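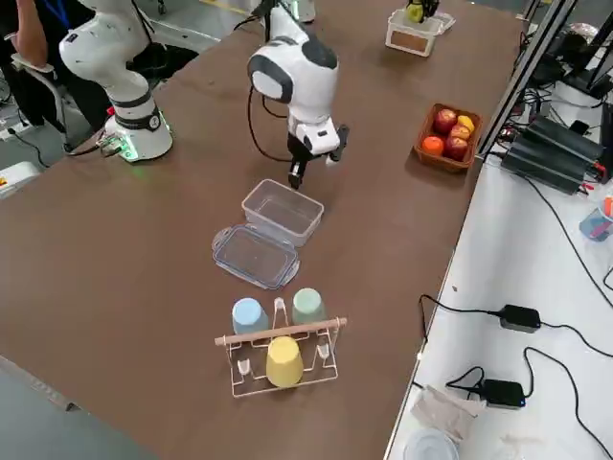 *Clear container with its lid off, cup rack in front*

**Slide 1. Start**

Wait until the door is closed. Say good morning, say name slowly: Lenni Mustonen, from the mail ballot desk in Promlow County. Mention that English is my third language and they may stop me if a word is not clear. Last time two people waited until the coffee break to ask what I meant with "cure."

So explain it now. To cure a ballot means that the voter repairs a mistake on the return envelope, and after this the ballot can be counted. The vote itself is never opened or changed. Say this sentence twice.

**Slide 2. The number 692**

In the last general election we had 692 return envelopes in Promlow which could not be accepted on the first check. Leave the number on the screen for a moment.

Ask the room: what do you think was the most common problem? Take a few answers. Most people say "late." Late envelopes are not in this number. We cannot cure a late envelope, so they are on a separate list.

The real order was:

- no signature at all
- signature does not match the one we have on file
- wife signed husband's envelope and husband signed wife's
- witness part is empty

The third one always gets a laugh. Let them laugh, then say that it is also the easiest to repair, if we reach the couple in time. We keep both envelopes together and make one phone call.

**Slide 3. The old letter**

Show the old letter. Do not read it aloud, it is too long. Point at the first paragraph, where we name the law, and at the last paragraph, where we finally say what the voter must do. The deadline was on the back side.

I was one of the persons who approved this letter, so I should not be too hard on it. It was correct in every word. My neighbor in Stilwood received one and she thought she was accused of something. She put it in a drawer.

Pause here. Drink water.

**Slide 4. The new letter**

We changed four things.

1. The first line says: "Your ballot has not been counted yet. You can still fix this."
2. The deadline is in large type, with the day and the hour.
3. The form to sign is on the same sheet. Before, it was a second sheet, and it got lost.
4. The letter comes in five languages. The Vietnamese one was done by the Trương translation office, and they sent it back to us with a question on our English. They were right, our English sentence had two meanings. We corrected it also in the other languages.

If somebody asks for the cost: the printing was nearly the same, the translation was new money. I have the budget page in my folder, do not put it on the screen.

**Slide 5. Text messages**

A letter inside the county needs two or three days, sometimes more. In the last week before the deadline this is too slow. So we started to send a text message the same afternoon, through Sendport.

Explain the limits:

- We only have a cell number if the voter wrote it on the application. The field is optional.
- The message has no link. Voters are told all year not to click on links from strangers, and we should not teach them the opposite. It says to call the number printed on their ballot instructions.
- The message does not say what the problem is. A phone can lie on the kitchen table where everybody reads it.

We sent 400 messages. Please do not say that the messages "brought back" so many ballots. We do not know who came for the message and who came for the letter, many voters got both. I was asked this in May by a reporter and I gave a bad answer. Here is the better one: voters who called us on the phone often said "I got your text" before they said their name.

**Slide 6. The phone desk**

Tell about the evening hours. We kept the desk open until 7:30 p.m. during the cure period. Before, we closed at 5:00, when a person with a normal job is still in the car.

Story of the man with the broken wrist. He signed with the other hand, and of course the signature did not match. He was very polite and a little bit offended. He came to the counter with the cast still on, signed the form with the wrong hand again, and now we had two wrong signatures which matched each other very well. The form asks also for a copy of ID, so it was accepted. (Keep this short, I tend to make it long.)

**Slide 7. What did not work**

Be open here, the people from smaller counties want to hear it.

- Email. Too many addresses were old or written by hand and not readable.
- The sticker on the envelope, "Sign here." It covered the line for the date on some envelopes. We had to remove it from the next order.
- Calling in the morning. Almost no one picks up. After 4:00 p.m. is better.
- Our own list. For one day two clerks worked with two different versions, and 32 voters were called two times. They were mostly kind. Now there is one list, and the person who has it open writes the initials on top.

**Slide 8. If you start from zero**

For an office with small staff I would do the letter first. It needs one afternoon, one person who knows the law and one person who does not. Give it to the second person and ask: what do you have to do now, and until when? If they look for the answer more than a few seconds, write it again.

After this, check your envelope. If the signature line is under the flap, or gray on gray, talk with your printer before the next order.

Text messages can wait for the year after.

**Questions, if there is time**

Probable ones:

*Can a party or campaign get the list?* Depends on the state. Do not guess, say to ask their own county attorney.

*Who decides that a signature does not match?* In our office, two people from different parties, and both must agree to reject. If only one says no, it is accepted.

*Can we use your letter?* Yes. Paper copies are on the chair next to the door, in all five languages. Change the phone number, please. One office forgot, and we had their voters on our line for a week.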